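Wheel trim

A wheel trim, also called a wheel cover or, loosely, a hubcap, is a removable disc fitted over the outer face of a road wheel. It hides the wheel nuts and the pressed steel behind them, keeps some dirt off the hub, and gives a plain wheel a finished look. In strict use a hubcap covers only the centre of the wheel, while a wheel trim reaches out to the rim. The two words are often swapped in everyday speech, and parts catalogues are not consistent.

We use cookies to improve your reading experience. By continuing to use this site you accept our use of cookies. Accept | Manage settings

History

The earliest caps were small metal covers threaded or pressed over the end of the axle. Their job was to hold grease in the bearing and keep grit out. As pressed steel wheels replaced wooden-spoked ones, the cap grew wider and began to serve as decoration, often carrying the maker's badge. Full-width metal covers followed, usually of stainless steel or chromed steel.

Plastic trims became common on smaller cars from the 1970s onwards. They were lighter and cheaper than metal and could be moulded in shapes that copied the look of alloy wheels. The wider use of alloy wheels later reduced demand, although steel wheels with plastic trims are still supplied on many basic models and vans.

Construction

Most modern trims are injection moulded in one piece. Common materials are ABS, polyamide and blends of the two. Polyamide copes better with heat from the brakes; ABS takes paint more readily and costs less. The visible face is usually painted silver or grey, sometimes with a clear lacquer over it.

The face has openings that let air reach the brakes. Their size and shape are partly a matter of style, but too small an open area can raise brake temperatures on long descents. A notch or hole is left near the edge for the tyre valve.

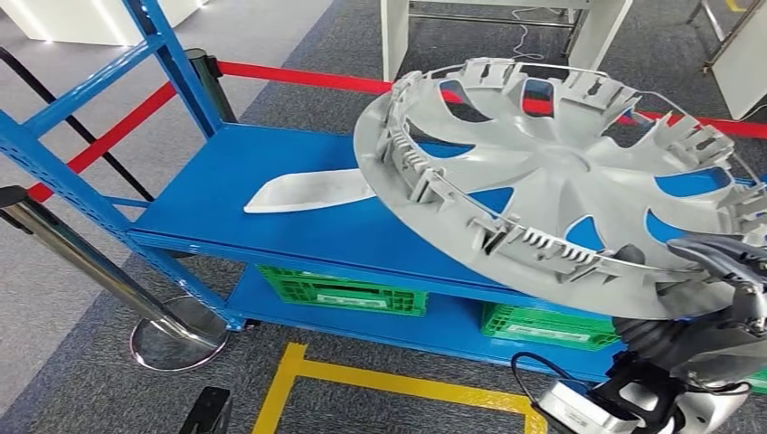 Back of a plastic wheel cover, with the wire retaining ring and moulded clips.

Retention

Three methods are in general use.

Clip and ring. Plastic clips on the back of the trim press outwards against the inside of the rim. A sprung wire ring seated in the clips supplies the force. On many designs the ring has a bend or kink which must line up with the valve. If the ring is left out, the clips alone will seldom hold the trim at speed.

Metal spring clips. Separate steel clips are fixed to the back of the cover. This method is found mainly on older metal covers and some van trims.

Bolt-on. The trim is trapped beneath the wheel nuts or held by its own plastic nuts. It cannot come off by accident, but the nuts must be undone before the cover can be removed.

Sizing

Trims are sold by wheel diameter in inches, which is normally marked on the tyre sidewall as the last figure in the size code. A trim made for a 14-inch wheel will not fit a 15-inch wheel. Rim profile also matters, and a trim of the right diameter may still sit badly on a wheel with a shallow lip. Aftermarket ranges such as the Cliretti and the Dustia are sold in sets of 4 and have an adjustable ring with 2 positions to allow for this.

Loss and damage

Trims are most often lost after striking a kerb or pothole. Clips become brittle with age and cold, and a trim that has been levered off many times may lose its grip. In a study of verge litter, Tegan Rewi found that about 10 per cent of recovered trims had no ring fitted. Cable ties passed through the face and around the wheel are a common home remedy. They should be checked for wear and kept clear of the valve.

Recycling

Painted trims are difficult to recycle, as the coating must be stripped or tolerated as an impurity. The wire ring should be taken off first and treated as scrap steel. The McPhee process, used under licence by Humach, grinds the discs and removes paint flakes by washing. The resulting material is used in hidden parts such as wheel arch liners.

See also

Alloy wheel
Centre cap
Lug nut
Wheel sizing

This page was last edited on 26 January 2021.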